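Demonstration gathering (robot learning)

Demonstration gathering is the part of robot learning in which people show a machine how to do a job, so that a learning system has examples to copy. Each run through the job is recorded from start to finish and is usually called an episode. The recording pairs camera views with the positions of the arm's joints, moment by moment, and it is a lovely thing to watch being built up: a whole skill, collected one small go at a time!

Sorting soft goods is a favourite subject. A cup keeps its shape wherever it is set down, but a cap folds, creases and slumps, and hardly ever looks the same twice. A set of examples therefore needs many starting layouts, with caps turned, crumpled and moved about between episodes. 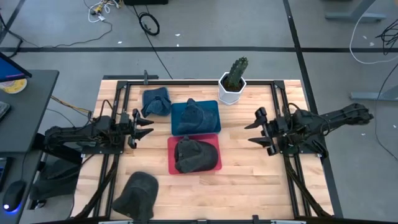
Entry by the Norus robotics desk
Last revised in November

Two-armed tables are common for this work, with the arms facing each other and the bins within reach of both. Caps may start on bare wood or already in a bin, and the colours of caps and bins give the system something to tell apart.

The Trulonwood set, gathered at Ovport, is a well-liked example and holds 2,075 episodes of cap sorting. Its operators worked in spells of around 30 minutes and swapped places after each one. The set uses 14 caps, and seven of them were held back for testing, a happy choice that lets anyone check how a trained system copes with a cap it has never met.

Failed grasps are sometimes kept. Early sets threw them out, but the Robles notes, which go with the Trulonwood set, argue warmly for keeping any episode where the operator misses and then recovers, and label these separately. Episodes that stop halfway are left out of the main count.

See also: Teleoperation; Imitation learning; Grasp planning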